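Hillik sorting trays, shallow, red or blue

Shallow rectangular plastic trays for small parts and workshop jobs. The corners are rounded, the rim is raised and the finish is glossy. Use one colour for parts to check and the other for parts that are done, or agree your own system.

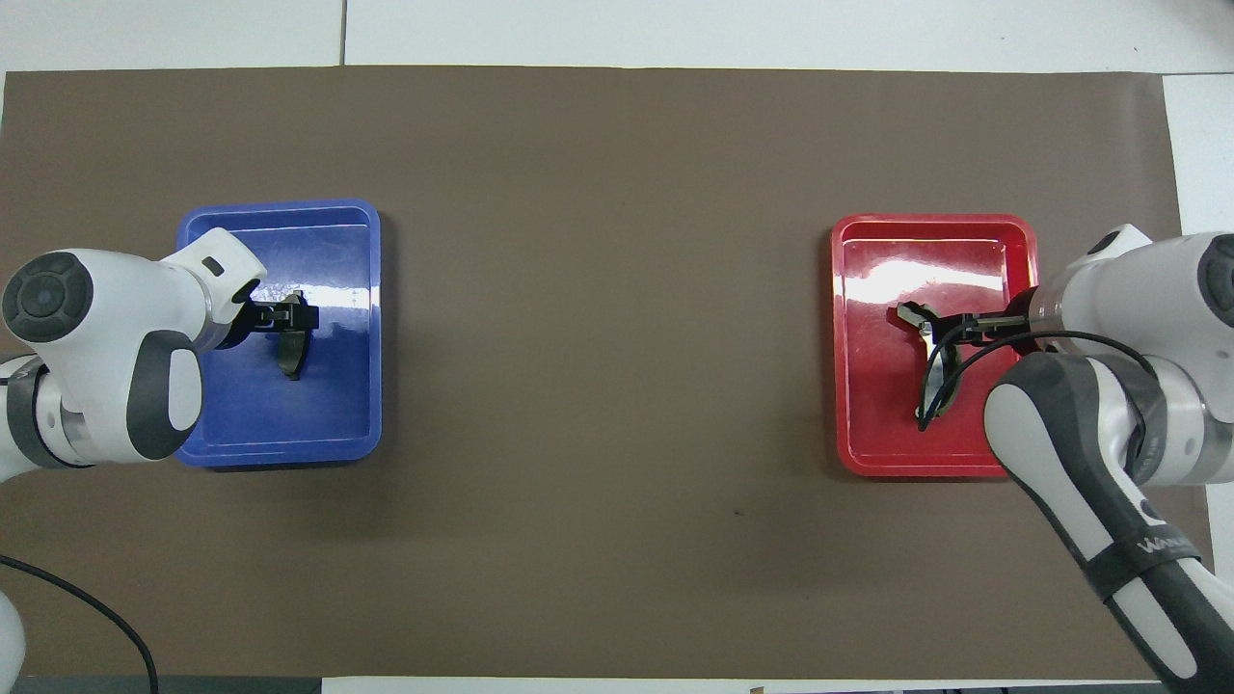
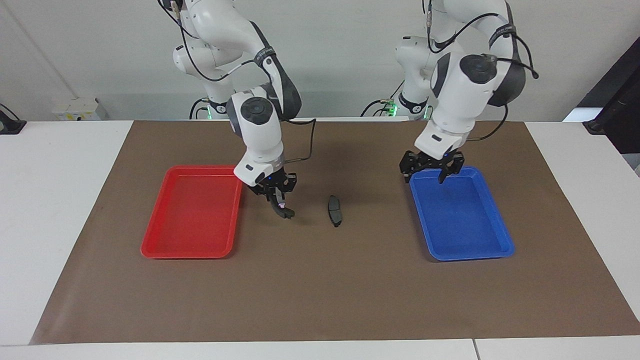

Red and blue trays on brown paper.

Trays are sold singly or as a pair, one of each colour. Paper and parts are not included. Wash by hand with warm water and ordinary washing-up liquid. Do not use scouring pads, as they dull the surface.

Order code, red: 1122
Order code, blue: 1809
In stock: 148

For larger orders, write to Meenakshi Warrier at Fondum. Orders placed in December may take 2 extra working days to leave us.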